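Notebook – food set, table layouts
September, started 9.20 am

Carrying on from the last entry. Kisano want the play food set sorted into something that can be laid out the same way every time, with a written list, before the second box gets shipped to them. So today is sorting, washing, and deciding what stays. Cuiping Shao did the unpacking yesterday, her list is taped inside the lid. 87 pieces on her list, 100 on the packing slip from Mundent. Have emailed. Not going to hold things up for it, most of what's missing looks to be from the veg bag and we don't need veg yet.

Washing
Warm water, drop of washing up liquid, towel, leave on the rack. Do NOT use the blue wipes again, they took the print off one of the milk cartons. Labels on the bottles are stickers and the corners lift if soaked, so bottles get a damp cloth only. Check the ketchup label after every wash.

Colander dries slowest, water sits in the holes. Shake it over the sink first.

Table
Wiped down 9.45. Tape marks from last week scraped off with a plastic card, took ages, left a bit of glue near the front edge which went with a dab of oil and then soap. Next time use the paper tape, Vestton one, comes off clean.
The holes in the top are a nuisance for small stuff. Keep anything strawberry sized well clear of them or it ends up parked on one and tilts. Thought about plugging them, decided no, other people use them.

Layout A, morning
Meant to be "lunch half put away". Rules I'm working to: one thing on the plate, nothing in the colander, fruit loose on the table, no two pieces of fruit stacked. Ketchup lying flat on the plate and not stood up, it's top heavy and goes over if anyone leans on the table.
Fruit went orange slice first, then bananas under it. They are closer together than I'd like, want a finger width between. The strawberry is off by itself on the other side of the plate. Cup below the bananas with its open end up. 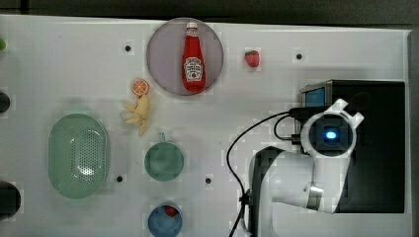 Things to fix
– bananas and orange slice nearly touching, move bananas down
– bananas are very pale, get lost on the white top from a distance. Kanagaratnam catalogue has a stronger yellow, ask for price
– decide which way the ketchup cap points and stick to it. Cap away from you, for now
– strawberry is the only piece that side, looks like it was forgoten. Leave it, it's a good test of whether people pick up everything or only the cluster
– write "colander, long side up and down" on the card, last week it got put sideways and the cup wouldn't fit next to it

Tidying trial, by hand
Asked Cuiping to clear the table cold, no instructions, just "put it away". She did fruit into colander, ketchup last, plate left where it was. Then did it myself and I'd have put the ketchup away first becuase it's the biggest. So there's no natural order and the card needs to give one. Going with: fruit, then cup, then bottle, then plate. 3 goes each with the card. No arguments about it apart from whether the orange slice counts as fruit or as a garnish (fruit!!).

Resetting is slower than clearing. Most of the time goes on the plate, getting it back to the same spot. Could trace around it in pencil on a sheet of card and lay the sheet down first, lift it away after. Try this.

11.30, side view
The ketchup and strawberry read fine from here. The orange slice is hard to judge, and the bananas are worse than I thought. Definitely the stronger yellow. 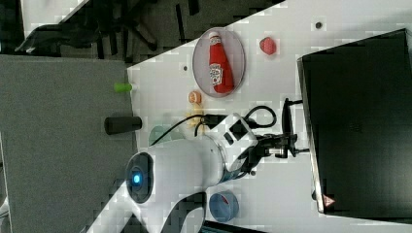
Side view of the food table, ketchup on the plate, strawberry to its right.

Still to do
Cards typed up, 2 copies, one in the box lid and one on the wall by the sink.
Chase Mundent re the short count.
Kanagaratnam price for bananas, and ask if they do a bigger strawberry while at it.
Pencil outline for the plate.
New sponge. The old one smells.
Layout B after lunch if the rack is clear – same pieces, cup and colander swapped over, everything else stays put.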